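3.2 Drying and storage

Bath salts from both recipes were spread on trays and left at room temperature for eight days. Pacheco stirred each batch once a day.
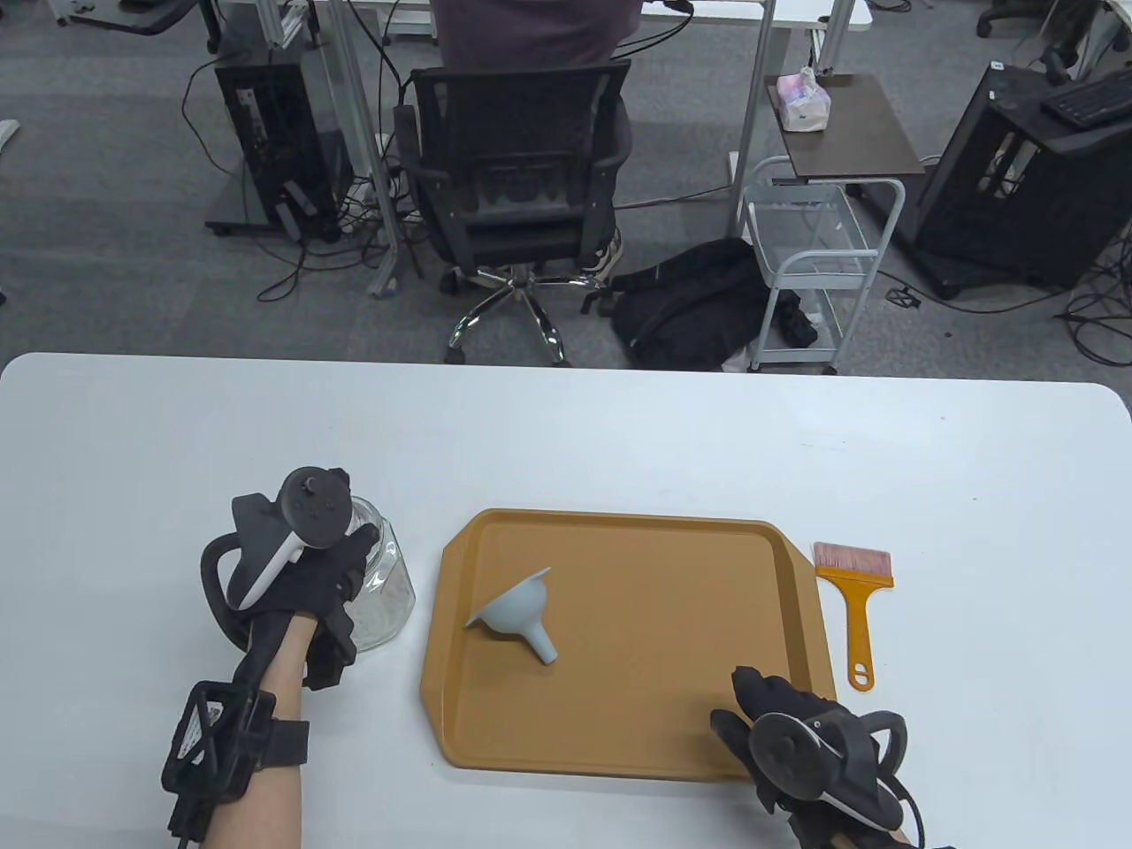
Coarse salt held its scent longer than fine salt, and the gap grew after the first week in storage. 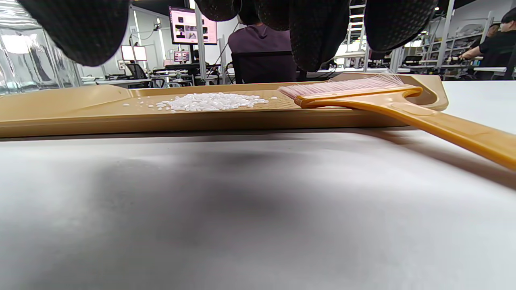 Figure 4. Small pile of white granules and a hand brush on a tan tray.

Jars with loose lids formed clumps – 305 g in the worst batch.
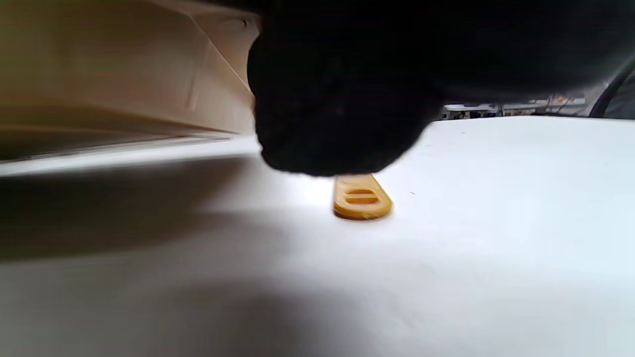 We left that batch out of the color test and made a new one in April.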